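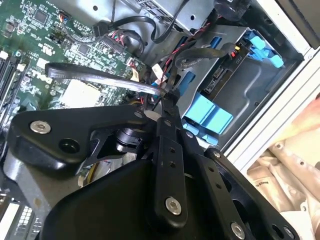 1/ Cable handling inside a desktop tower: method notes

Thread on what we ran in May at the Plultevbridge lab. The task is narrow: policy control of a two-finger gripper among SATA and power cables in an open PC case. Work with Shabnam Lashari. Views are from the wrist camera.

2/ Why cables. A rigid part has a pose. A flat SATA cable has a shape, and the shape changes when you touch its neighbor. Our pose-based baseline (Mandano) treats the connector as the target and ignores the rest of the cable. It fails mostly by snagging.

3/ Method. Rerkard predicts a coarse centerline for each visible cable, then scores grasp points by clearance on both sides of the fingertips. No depth sensor. Input is the wrist view plus joint torques, at 20 Hz.

4/ Data: 1004 teleoperated demonstrations, 3 operators. We dropped the ones where an operator braced the gripper on the case wall - the torque signal there is useless for training.

5/ Self-occlusion is the main cost of this camera position. The links take up much of the lower half of the view, so anything under them has to be remembered. We keep a short history of centerlines and let old ones decay.

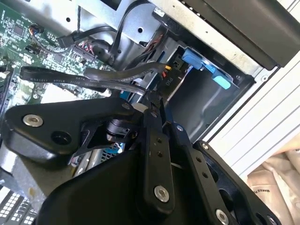 Wrist view, SATA cables running toward the open drive bay. P10 power connector hanging at the bay's left side.

6/ Printed text helps more than we expected. Lettering on a flat cable gives the tracker something to hold on to. Plain black cable against a dark bay is the worst case, and adding light only moved the glare onto the sheet metal.

7/ Result: Rerkard snags less often than Mandano on cases seen in training. On unseen cases the gap narrows, and with tightly bundled power wires there is no gap we would defend.

8/ Ablation: removing torque input hurts more than removing the history. Shabnam predicted this, I did not.

9/ Not solved: latching connectors. Pressing the latch and pulling at once needs a different fingertip. The Talpur tips are next - narrower, same mount.

10/ Training was 2000 epochs, which is too many. The validation curve is flat well before that. Write-up in progress, questions welcome.

- Tahira Durrani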